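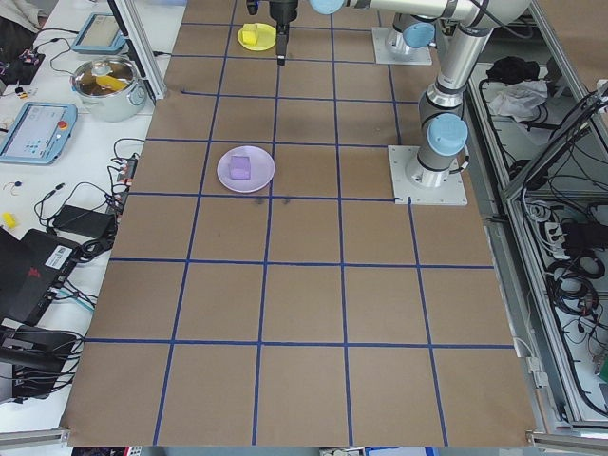
25 March 2018
By Ülle Paju

TALLVILLE - Ranum, the small cheese maker on the north side of Tallville, will open a tasting room and shop this August in the old Dusley feed store. Cheese by the slice, by the wedge and by the wheel. Bread and soup at lunch. Classes two evenings a month once things settle down.

The shop will be called Juška, after the farm where the family first made cheese. Doors open at 10 in the morning, every day but the first of the month, when the staff does inventory.

"People have been knocking on the back door of the dairy for years asking if they can buy a piece of something," said Ülle Paju, who owns Ranum and also wrote this release, so please excuse the quoting of myself. "We always said yes and then had to go find a knife. Time to have a counter."

Ranum started with 26 goats and a borrowed vat. The goats are still the heart of it, though most of the milk now is cow's milk from farms up the Dusley road. The dairy makes a soft fresh cheese, a washed rind, a hard one aged over the winter and a smoked one that sells out before the holidays. All four will be at the shop from the first day. So will a fifth, new this year and not named yet. Suggestions welcome, keep them clean.

The Dusley feed store has stood empty since the feed business moved out by the highway. Many in town will remember the long front porch and the scale by the door. Both are staying. The scale has been cleaned and tested and it still weighs true, up to 200 pounds, so anybody who wants to know what their kid weighs in cheese can come find out.

Work on the building so far: new roof on the back half, new wiring, floor drains, and a walk-in cooler where the seed bins used to be. Still to do - plumbing for the second restroom, paint, the ramp on the east side, and the front windows, which are on order and already late once. The plan is to be finished with time to spare before August. If the windows are late again there will be plywood for a week or two and we will open anyway.

What will be in the shop

The counter comes first, right inside the door. Everything cut to order. Tastes are free and you do not have to buy. Behind the counter will be the aging shelves for the hard cheese, behind glass, so customers can look in while they wait.

Seating for 26 inside and more on the porch when the weather is decent. Lunch is soup, bread and a cheese plate, plus a grilled sandwich that has been tested on the dairy crew all winter with very few complaints. Coffee and cider. No alcohol for now, the license is a seperate process and we did not want to hold up the rest for it.

There will be a shelf for other makers too. Honey, jam, pickles, crackers, mustard. If you make something that goes with cheese and you live within 100 miles of Tallville, bring a sample to the dairy any weekday morning. Please label it with your name and phone number. Last month somebody left a very good jar of plum jam with no name on it and we would love to know who.

Classes

Two evenings a month, starting after the shop has been open long enough for everybody to know where the light switches are. First ones planned are fresh cheese at home, how to put together a cheese plate, and how to store the stuff so it does not dry out in the fridge. (Short answer on that last one is paper first, then a loose bag. Never tight plastic wrap.) Classes will run two hours and be kept small. Kids are fine with a grownup along. Prices will be posted at the shop.

School groups can visit by arrangement in the mornings. Ranum has been giving dairy tours to the Tallville third graders every spring and those will now start at the shop, where there is a place to sit down and somewhere to put the coats.

Jobs

The shop will need counter help, a lunch cook and somebody for early deliveries. Full time and part time both. Experience with food is nice to have but we will train. Must be able to lift a full wheel of the hard cheese and be civil before 8 in the morning. Applications are on paper at the dairy office, ask for one at the side door. Hiring starts in a few weeks, and anyone who applied last fall should apply again as some of those forms got wet.

Parking and getting there

There is parking behind the building and along the side street. Please do not park in front of the grain elevator next door, it is a working business and trucks come thru all day. The bus from downtown stops across the road. Bike racks are coming, out by the porch steps.

Opening day

A ribbon, a short speech, and then free grilled sandwiches for the first 200 people in line. The high school brass band has said yes. The goats have been invited - two of them, the calm ones, in a pen at the side of the lot from opening until noon. The exact date will be announced when the inspections are done.

Regular customers at the Tallville farm market, please note that the Ranum stand is not going away. Same corner, same hours, same people. The stand will carry everything the shop does except the soup. Standing orders from stores and restaurants are not affected either, and prices stay where they are thru the end of the year.

About Ranum

Ranum is a family owned dairy in Tallville making goat and cow's milk cheese. It sells at the farm market, in local groceries and, starting in August, at Juška in the former Dusley feed store.

Press contact: Ülle Paju, at the dairy office. Mornings are best for calls. Reporters who want to see the building before it opens are welcome, wear shoes you don't mind getting dusty. Samples on request.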